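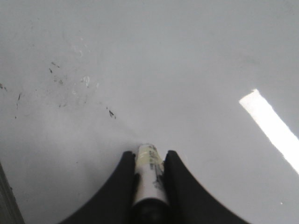

Pasture walk checklist, with my notes
July
By Seren Howells

I do this walk before the cows go onto a new field, usually by 6 in the morning while it's still cool enough to think. The bones of the list came from the Eltness grazing group and I've scribbled all over it since, so forgive the mess!

1. Fence line – OK. One loose staple by the creek corner, knocked back in. Charger is ticking along fine.

2. Water trough – needs work. The float valve sticks (again), and I had to jiggle it twice before it filled. New one's on order. Scrubbed out the green stuff while I was there.

3. Toxic plants – mostly OK. I pulled eight ragwort plants along the ditch and bagged them up. Please don't leave them lying in the grass, wilted ones still make cattle sick and they seem to taste better that way.

4. Seed heads on the fescue – watch. They're coming up fast in the top half, so I'll clip that side before I open the gate.

5. Shade – OK for the 142 we're moving, but only if the Dafis side stays open to them.

6. Mineral feeder – low. Almost empty, with a wet crust on top. Broke it up and refilled.
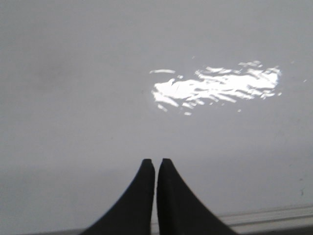 Meirion James wrote back that he'd hold off on the move until the new float valve is in, because a big group can drain that trough in one hot afternoon and then they start leaning on the fence. Fair enough! I've pushed the date back three days and I'll run the bottom field a little longer – there's grass enough down there if I keep the strip wire moving.

7. Gates and latches – OK, apart from the chain at the lane end. Swapped it for a longer one.

Next check is the morning we move them.

Recent posts
Sorting out the Trulau lane after the rain
Fly season and what I'm trying
Weighing day at Vurlow
Reading a hay test without a headache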